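Can a machine do the tidying yet?

Partly. Sorting small things into a bin is a fair test, and grippers can manage a bottle if the bin is wide and the floor around it is clear.
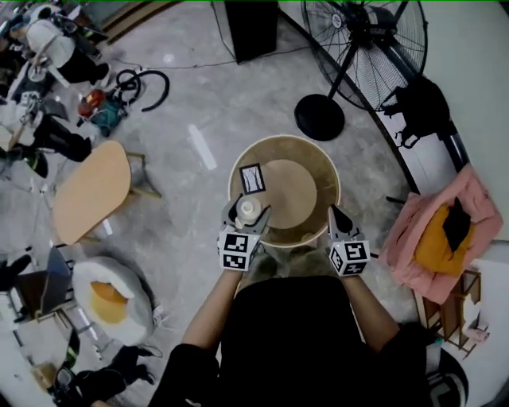 Move cords and shoes first. Allow 20 minutes for a chore you'd finish in five, and keep rugs flat.

Drinks are harder. Use a cup with a sealed lid and a holder that keeps it upright, and practise with water before you try anything that stains.

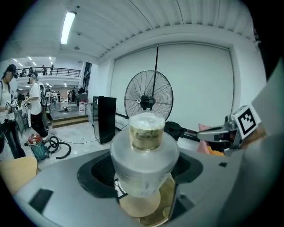
Wipe up spills straight away. For dishes and folding, I'd still do it by hand and look again in December.

Ataahua Ormsby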